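Arm cell inspection – bench 5, after the drop fault
Filled in by: T. Ibarra. October. Started 7 am, finished late

Fault in short: right arm let go of a glass mid-lift, then went to its park pose without stopping. Glass broke, no injuries. Trastus controller logged a grip loss and carried on. It should have held.

## Before power

- [x] Breaker off, tag on
- [x] Floor swept, second sweep with damp cloth. Found one more sliver under the kick panel
- [x] Cable run, shoulder to base – no rubbing
- [ ] Wrist cover screws. Two loose, tightened, want thread lock. Leave open till it's done
- [x] Finger pads. Right pad worn smooth at the tip, swaped for new

## Power on, slow mode

- [x] E-stop at bench, pressed 5 times, dropped out 5 times
- [ ] E-stop on pendant. Works but the button sticks on release. Ordered from Wyss
- [x] Speed cap at 30 per cent, confirmed on pendant
- [x] Hover hold over bench, 28 seconds, no sag I could see
- [ ] Grip loss = stop. FAILED. Pulled a test block out by hand, arm paused then carried on to park. Same as the fault

Did the hover check with the usual clutter out, can, snack bar, sponge. Fingers clear of everything while it held. Kept hands off the counter till the pendant showed brake on.

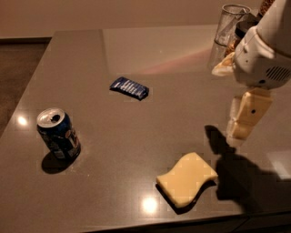 Kibet Kinyua wrote back that the grip loss setting was changed to "warn" when the Fludura update went on, and that he'd assumed someone had put it back to "stop" after. He also wants the hold test done at full reach, becuase the sag on the old arm only showed up out there. Fair enough, added below.

## Added after Kibet's note

- [x] Grip loss setting read off the controller – it was on "warn". Changed to "stop"
- [x] Block pull again, 7 tries, arm stopped and held on all of them
- [ ] Hold test at full reach. Not done, ran out of time
- [ ] Check the other benches for the same setting. Hilkka to do

## Comments

Plastic test pieces only until every box is ticked. No glass, no open drinks in a lift task.

Update sheet has no line for safety settings. Needs one – read them before, read them after, initial both.

Left the cell locked out, key with Jonas. Don't clear the tag on my say so, two names needed.

Signed: T.I.
Second name: pending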